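Does the Color of the Bin Really Matter?

Grown-ups love to say "put it in the right bin." Fine. But which one is right, and who decided?

Start with the colors. Plenty of posters will tell you that one color always means recycling and another always means trash. Don't believe it too fast. In Nolstead, green is for cans and bottles. Drive 30 minutes to Jadidthorpe and green is for food scraps. Same color, different job! A bin can't read the poster, and the truck doesn't care what your cousin's town does. Look for the label, or ask.
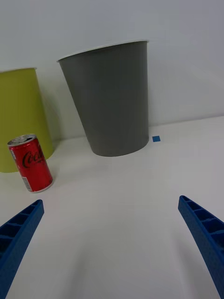 One red can, two bins. Which would you pick?

Now the can. Most drink cans are made of aluminum, a metal that can be melted and made into something new. You may have heard that an old can is back on the store shelf in 60 days. Maybe. It can happen that fast, but only if the can gets to the right place first. A can dropped in the trash usually gets buried, and buried cans don't turn into anything.

What about washing? Some people say a can has to be sparkling clean. We doubt it. Pour out what's left and give it a quick rinse, around 2 seconds of water. Leave the tab on too, because a loose tab is so small that sorting machines can miss it.

And squashing? Ask before you stomp. Some sorting centers want cans flat and some want them whole.

Try this: find the bins at your school and check what each label says. Then peek inside. Do the things in there match the label? In December we looked at ours, and they did not.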